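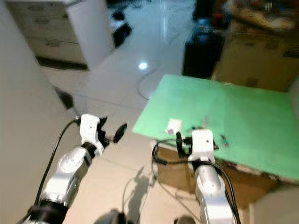
Les deux bras et le plateau vert, portes ouvertes d'Ivlow

Visite de l'atelier Ivlow : ça vaut le trajet ?
Thérèse Charbonneau, Jul 16, 2023
J'ai 117 km à faire, avec un ado qui soupire. On voit les bras bouger, ou on regarde des diapos ?

Arvid Granström
Ils bougent. Lentement. La démo dure 6 minutes, les diapos beaucoup plus. Placez-vous côté plateau vert, sinon vous admirerez surtout du câble noir.

Amin
jamais allé mais mon cousin a bien aimé, parking gratuit je crois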